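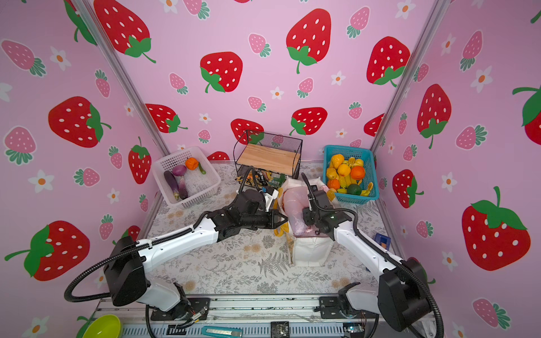 I went through paper grocery bags like tissues before I bought the Corkavix shopper, so let me start by saying I came to this one grumpy. The last paper bag I trusted dropped a jar of pasta sauce on my front steps, and I was picking bits of glass out of the doormat until May. My neighbor Marites Dizon had been carrying the same white bag with yellow handles for ages and I finally asked her where she got it. She sent me the link before I'd even gotten my shoes off.

I've had mine long enough now to have opinions, so here goes.

First, the size. I got the medium, and it holds more than I thought it would. The real test in my house is bulky stuff, not heavy stuff (a comforter still in its plastic, a family pack of paper towels, that kind of thing), because those are what make a normal tote give up and fold in half. The Corkavix has an opening wide enough that you can push a big squashy package straight down into it without wrestling. Shiny plastic wrap tends to grab on the way in, so I hold one side open with my hip and shove. Not elegant, but it goes!

It also stays open by itself on a table once there's something in it, and that has turned out to be my favorite part. I pack alone most of the time. With my old canvas bags I needed one hand for the bag and one for the groceries, and a third for the dog.

Now the handles. They're yellow, they're soft, and they're long enough to go over my shoulder with a light jacket on. With my winter coat, forget it. They also flop. Set the bag down and one handle will curl up off to the side and the other will fall in with your food, every single time, and you'll end up fishing it out from under the bread. Howard Pickering from my walking group clips his together with a clothespin and I've started doing the same.

The white is the thing people ask me about. Yes, it shows dirt. Mine picked up a gray smudge on the bottom after one trip in the trunk, and a damp cloth with dish soap got most of it off. It creases too. I store it folded flat behind the kitchen door and the front panel has lines in it that I don't think are ever leaving. If you want something that looks crisp forever, get a dark one or get a different bag. I don't mind a crease.

What I would NOT put in it is loose produce. I tried that the first week and the onions rolled straight to the bottom, under everything, and a very nice bell pepper got flattened by a can of beans. These days my vegetables go in one of those plastic baskets with holes in the sides, and the bag gets everything else. Eggplants especially. They bruise if you look at them wrong, and the long ones stick up out of a bag and get whacked on the car door. In a basket they just lie there next to the onions and behave. I rinse them right in it too and let it drip in the sink.

(If you're after a basket, I use the Nostska one. I looked at the Skamiditz version and it's prettier, but the rim felt sharp on my fingers.)

Washing: the tag says hand wash only. I did it once in the machine on cold, inside a pillowcase, and it came out fine but a little limp. I haven't done it again.

The shop page had 1,865 reviews last time I looked, and a lot of the unhappy ones are about stitching where the handle meets the bag. I went and checked mine after reading them. One thread was loose on the left side, so I snipped it and put in a few stitches of my own with doubled thread. No trouble since, but I wish I hadn't had to.

Would I buy it again? I already did, a second one in the same size for my sister, who keeps hers in the car and hasn't returned my casserole dish in it yet. Four stars from me. Shorter handles or a snap to hold them together and I'd give it the fifth.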